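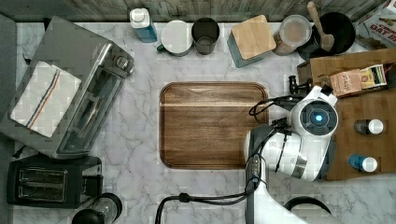 Item 1. Bench layout, staff kitchen, level 3. The meeting opened at 16:05 with the layout of the marble bench as the first matter carried over. The working area in the middle is to be kept for the cutting board, and the present arrangement of the toaster oven and two-slot toaster on the left-hand side is accepted as the baseline. The striped tea towel draped over the toaster oven was raised as a non-conformance against the Grovent kitchen procedure, clause 3, which requires all cloth to be hung clear of heating appliances. Action: fit a towel rail to the end of the cupboards. Until the rail is in, towels go in the second drawer.

Home Minutes Facilities Forms Contacts Search

Item 2. Back row. Items standing along the grey timber splashback were reviewed against the storage list. The mug and the metal cup are to return to the cup shelf at the end of each day. The clear canister of brown powder carries no entry on the list and its contents are to be confirmed and labelled with a date of opening. The black bowl and wooden spoon may remain. The oat box is to move to the pantry, lower shelf, once the Jereck bins are delivered. It was noted that the bins were ordered in the 900 mm width and that the pantry shelf has not been re-measured after the new side panel went in. Action: measure before delivery is accepted.

Item 3. Wooden tray. The tray on the right-hand side currently carries an open cardboard box of small food packets and two small bottles with white caps. Agreed that the tray stays, as it can be lifted in one piece for wiping down. Packets past their date are to be discarded at the monthly check. A proposal to decant the packets into jars was not supported; the printed instructions would be lost.

Item 4. Cutting board. Discussion of whether the board should be oiled on site or sent out with the Akia boards from the level 1 kitchen. On-site oiling preferred. Food-grade mineral oil to be applied along the grain, left overnight and wiped back in the morning, with particular attention to the groove at the rim. The board is not to go through the dishwasher. A second board for raw meat was requested and deferred to the next budget round.

Item 5. Marble surface. The sealing record could not be located. The supplier, Cruickshank, has been asked for a copy under job number 3472. Pending a reply, acidic cleaners (vinegar, citrus spray) are withdrawn from the cupboard under the sink and replaced with a neutral detergent at the dilution on the label. Spills are to be blotted.

Item 6. Electrical. Test and tag is due in December for all appliances on the bench. The register lists 16 items for the level, including those in the meeting rooms. Any appliance without a current tag on the day will be removed from service.

Item 7. Other business. The dishwasher filter was reported as blocked again. Cleaning interval shortened from monthly to fortnightly. No further items were tabled. Meeting closed at 16:50. Next meeting in December, same room, following the test and tag visit.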